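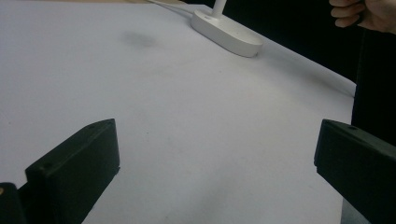
White lamp, white table, view from the gripper. The segmentation's worst enemy.

Thread on what I've been fixing in the Clunura perception stack this week. Short version: white on white is horrible and I should have dealt with it in December.

The mask model kept merging the lamp base with the tabletop. Then the grasp planner gets one enormous blob and picks a point in the middle of nowhere. Lovely.

Tried upping contrast first. Made it worse, it started treating the grey smudge on the table as an object. Confidence 40 on a stain. Great stuff

What did help: fitting the table plane from the tracked poses, then only asking the mask model about stuff that sticks up above it. The smudge is flat so it drops out before anything gets a score.

Base is low though, so the height cutoff is touchy. Too high and you lose the base and keep a floating pole. Settled on 11 mm for now, will probaly regret it.
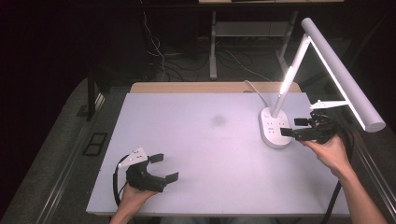
Do the left and right grippers share a clock?
They each keep their own, and the Siltitz sync tool lines them up afterwards from the motion traces. Drift was up to 100 ms before I patched it.

That drift was hiding a second bug btw. The two wrist views dissagreed about where the lamp was and I blamed calibration for ages. Re-calibrated twice. Calibration was fine. Timestamps.

Planner side: approach direction now comes from the long axis of the base, so the fingers close across the short side. Before that it just took whichever normal scored best, and it would happily go for the cable.

Cable gets its own class now. Planner treats it as keep-out, no cleverness at all. Replay results look a lot saner but I've only run the Odton split so far, so don't quote me.

Still broken: anything with a hand in view. The tracker loses its anchor points if the hand moves and the pose jumps. Masking skin before feature matching is next on the list. 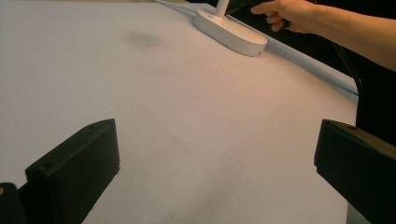
Kojo Zakaria reckons the skin mask is overkill and I should just weight features by how long they've survived, old ones count more, done. Cheaper too, he says, and no extra model to load.

Fair. Will try his way first, it's 2 lines in the matcher. My worry is fast wrist turns where everything is a new feature and there's nothing old to lean on.

Config for the plane fit is on the Lamptey branch if anyone wants it. Readme is out of date, ignore the bit about depth. Yaw Gyamfi has the replay script, ask him not me

More when the full replay finishes. Off to get food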